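Search recipes, places, people
Search

We use cookies to keep this site working and to count visits. Accept / Manage settings

Driswood Kitchen: opening checklist with comments, April

Walked by Chenxi Qian with sous chef Ismail Ouazzani, starting at 7 a.m. Items are marked OK, FIX or WATCH. Comments are from the walk unless a name is given.

1. Hand sinks
OK. Soap and paper towels at both. The sink by the pastry bench had a whisk in it when we came in. Hand sinks are for hands. Ismail moved it and told the morning crew.

2. Walk-in cooler
WATCH. Door gasket is starting to split at the bottom corner. It still closes. Raw chicken is on the lowest shelf, covered. Two tubs of broccoli puree had no date label and were thrown out. Label everything when it goes in, even if it will be used at lunch.

3. Plate storage
FIX. The wide white plates for the tasting menu are stacked too high on the open shelf over the pass. Split the stack and put half on the lower rack. Three plates had chipped rims and went in the trash. Run a finger around the rim before plating.

4. Knives and boards
OK. Boards are color coded and stored on edge. The green board has deep cuts and should be sanded or replaced before the next walk.

5. Range hood and filters
FIX. Grease on the two filters above the fryer. Multgate was booked to clean them in April and has not confirmed a time. Work order 877 is still open. Chantal Thibodeau will call again.

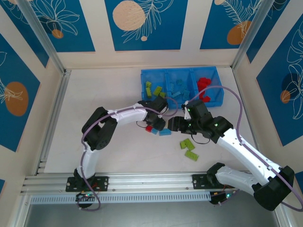 6. Fryer and oil
OK. Oil changed last night according to the log. Lid is on its hook. The class K extinguisher is within reach and its tag is current.

7. Floors and drains
WATCH. Floor mat by the dish station curls at one end. Turn it around for now. Drain cover is seated properly.

8. Chemicals
OK. Clenska degreaser is on the bottom shelf in the closet, away from dry goods. One spray bottle had a faded label. Ileana Costache wrote a new one.

9. Allergen board
FIX. The scallop dish now has hazelnut in the crumb and the board still shows the old version. Change it before service and tell the front of house. Please initial the board when you edit it.

Open items go to Chantal. Next walk is set for 7 a.m. again, same route, starting at the back door.

Recent
Driswood Kitchen: closing checklist
How we label and date sauces
Notes on plating with purees
Work order 786: dish station hose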